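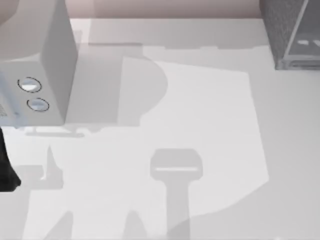 Que potência devo prever por tomada na bancada?
O circuito da bancada é dimensionado para 2000 W por tomada dupla. Contam todos os aparelhos ligados em simultâneo, incluindo os que ficam num canto do tampo, como o aparelho cinzento-claro com dois botões redondos – a potência consta da chapa de características.

Posso usar uma extensão múltipla?
Apenas para cargas até 735 W no total. O cabo não deve exceder 3 m.

Em que prazo é emitido o relatório de verificação?
A Prosness emite-o em 14 dias após a visita técnica.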